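Minutes – working practice meeting, folding cell
18 January 2026

Present: Taner Tokgöz, Charalambos Makris, two of the Plolteline operators, and me (taking notes again, so blame me for the spelling). Tekin sent apologies and a long email, which I've folded into item 3.

## 1. Last meeting's notes

Agreed with one fix. I'd written that the speed cap applies "during teaching." Taner wanted it to say "during teaching and any time someone is inside the taped line," and he's right, we did say that. The cap stays at 200 mm per second. I've changed it in the Tiluna handbook and the old version is gone.

## 2. Table layout before a run

This took up most of the first half hour! We still have three different versions of the start layout floating around, depending on who trained you. Charalambos put one up on the wall screen and we argued from there. 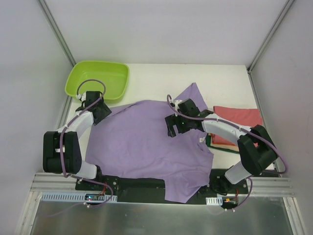

*Shirt laid out, tub back left, folded stack on the right.*

What we settled on:

- Tub goes in the back left corner, finished stack on the right. Same for both shifts.
- One garment on the table at a time. If a second one comes out of the tub with it, stop and put it back.
- Cables get a look before every run. I asked if "a look" was enough and Charalambos said no, you move each arm through its full reach by hand and watch the loops. Fine, that's the rule now.
- Nothing gets set down on the front plate next to the boards. No pens, no coffee, no phones.

One of the operators asked whether the stack sits too close to the right arm. Taner thinks the clearance is okay as long as the stack stays low, but we don't have a height limit written down anywhere. He'll propose one.

## 3. Picking from the tub

Tekin's email says the grip force setting has crept up since May and he'd like it locked. I sort of agree. The fingers have to bunch the cloth to get it out of the tub, and everybody's instinct after a drop is to squeeze harder next time.
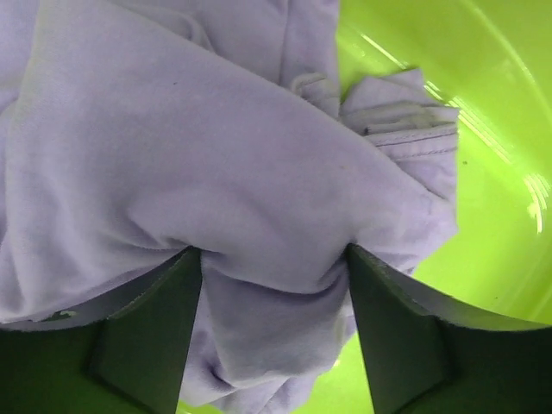
### What we'll do about it

- Force setting is locked and only Taner or Charalambos can change it. Changes go in the log with initials.
- Two failed picks on the same garment and you pause and sort it by hand (with the arms stopped, please – I shouldn't have to write this but I'm writing it).
- Wipe out the tub and finger faces at shift change. Lint and little bits of grit get carried onto the next piece.
- Finger pads are checked every 400 cycles and swapped at 2,000, or sooner if the edges look worn.

Charalambos wanted 270 cycles for the check. We went back and forth and left it at 400 for now, and he's going to keep his own tally and come back to us with it.

## 4. When to step in 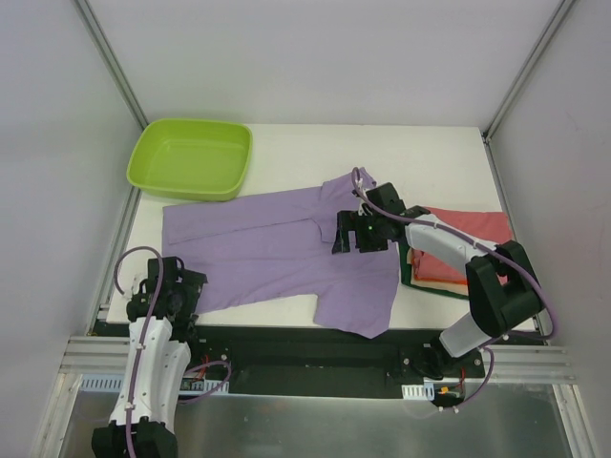 I brought this one, so I'll own it. Our written rule for stopping a run says "if the garment is not in a normal state," and I've never met two people who read that the same way. Is a shirt that's only partly unfolded, with creases across the body and a gripper already at the collar, normal? I'd say let it go on. One of the operators said she'd have hit pause. Neither of us is breaking the rule as written, so the rule needs work. Taner suggested we tie it to things you can check from outside the line: cloth hanging off the table, cloth touching a cable, or an arm not moving when it should be. Everyone liked that better. Wrinkles on their own are no longer a reason to stop.

We did agree that anyone can stop a run for any reason they like and won't be asked to defend it afterward. You write one line in the log and carry on.

## 5. Flirovis checklist

Skipped, we ran out of time. Please read it before next time, it's two pages.

## Actions

- Taner – stack height limit, and new wording for the stop rule
- Charalambos – cable check steps for the handbook, pad tally
- Me – lock the force setting with Taner, reply to Tekin, print the layout for both shifts
- Operators – send me anything in the current rules that you skip because it makes no sense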